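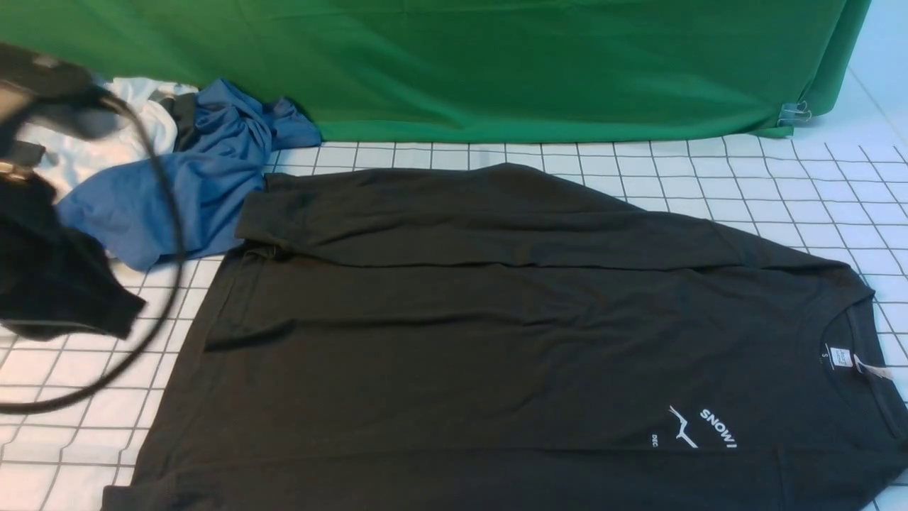
Fig. 4. Black shirt with one sleeve folded in.

Section 4: Setting Up Your Arkeo Journal and Your Quiet Time

Welcome to the part of the guide where you finally get to open the journal! If you have read this far you already know how Arkeo came to be, and you have probably flipped through the pages a few times (everybody does). This section takes you from the blank inside cover to the end of your first prayer page. Set aside one unhurried evening for it if you can, but if all you have is a lunch break, stop after step 5 and come back to the rest.

What you need

Your Arkeo journal, with the ribbon still in place
The card of tab stickers from the back pocket
A Bible or whatever you usually read from
A pen that doesn't bleed through (the paper is on the thin side)
Your phone or tablet, if you plan to use the Bernis audio readings

Getting started

1. Write your name and the name of one person who is praying for you on the inside cover. It can be a pastor, a sister, an old roommate. If you can't think of anyone, leave the second line blank for now and go on to step 2. There is a place to come back to it in the week 4 review.

2. Find the page marked "Where I Am Standing" and answer the 2 questions printed there. Please don't polish your answers. Sumaiya Saha wrote these questions for her own notebook during a very hard February, long before there was a journal to put them in, and hers were mostly scribbles and crossed-out words.

3. Put the tab stickers on the edge of the pages, starting from the top. There are 13 of them, one for each week. The tabs are a little sticky for the first minute or so and then they really grab, so line them up before you press down.

Note: First-printing journals have the week 2 and week 4 tabs in the wrong order on the card. The words on them are correct. Go by the words, and ignore the order they come in.

4. Choose your time of day and write it in the box on the first weekly page. Morning people will tell you morning is best, and they are lovely people, but the journal works just as well at the kitchen counter at ten at night. What we do ask is that you pick a time that already has some quiet in it.

5. Choose your reading track and circle it. The Short Track is a few verses and one question. The Long Track adds a second reading and a full page for writing. You can switch tracks at the start of any week. Switching in the middle of a week is fine too, though the page references in the margin won't match up until you reach the next tab.

If you are using the audio readings

6. Go to the Bernis page printed inside the back cover and type in the code from your card. Capital letters matter. The letter O is never used, so if it looks like an O it is a zero.

7. Download week 1 before you go anywhere without a good connection. Each week is its own file, and the readings don't play from the web page on some older tablets.

8. Press play and listen to the opening prayer once all the way through with the journal closed. Then open to the first page and begin.

Your first prayer page

9. Write the date at the top, in whatever style you like.

10. Read the passage slowly, out loud if you aren't going to wake anybody up. Copy down one phrase that stays with you. It doesn't have to be the important phrase.

11. Under "What I Am Carrying," name the thing that feels heaviest today. One word is plenty.

12. Under "What I Am Handing Over," write your prayer. Some people fill the page and turn it sideways to keep going – there is extra room in the back, nearly 200 lined pages if you count the ones after the index – and some people write "help" and close the cover. Both are prayers.

Caution: Some of the questions in weeks 2 through 4 touch on grief, anger, and old hurts. If a question brings up something that frightens you or that you can't set down afterward, stop there and skip to the next tab. Talk with someone you trust, such as a counselor, a doctor, or your pastor. The journal is a companion for prayer and is not meant to take the place of that kind of care.

Caution: Keep your journal somewhere private if you share a home and would like your pages to stay your own. The elastic band holds the cover shut but it isn't a lock.

Using Arkeo with a group

If you are in a Howlader circle, your leader will have a separate booklet with the meeting plans. Complete steps 1 through 5 at home before your first meeting and leave step 9 onward for the group. Bring your pen. You will never be asked to read a page aloud, and "pass" is a complete answer on any evening.

Missed days

Leave them blank. Pick up at today's page and not at the one you missed, and let the ribbon skip ahead with you. Section 5 covers the weekly review, including what to do when the whole week went by without a word in it.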